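The Long Table Comes Back

Walk into Pavivus at lunchtime and the first thing you notice is the noise. Strangers are passing the bread, comparing soups and arguing happily over the last of the pickles. Areeba Bhutto opened the café in April with one shared table and 12 stools, and I've rarely had so much fun eating a bowl of lentils! 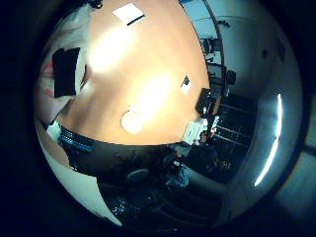 Eating with people you don't know is an old habit, and a lovely one. It suits a plain room and a good piece of furniture - an orange wooden tabletop with a slight gloss, say, bright where the light lands on it - and food that can be handed along. Bhutto's flatbreads, torn and still warm, are perfect for it.

Fahad Malik runs a supper night on the same lines at Leller, with 37 places and a single sitting. "People arrive in pairs and leave in a crowd," he told me. I went alone, sat beside a retired piano tuner and came home with her recipe for plum cake.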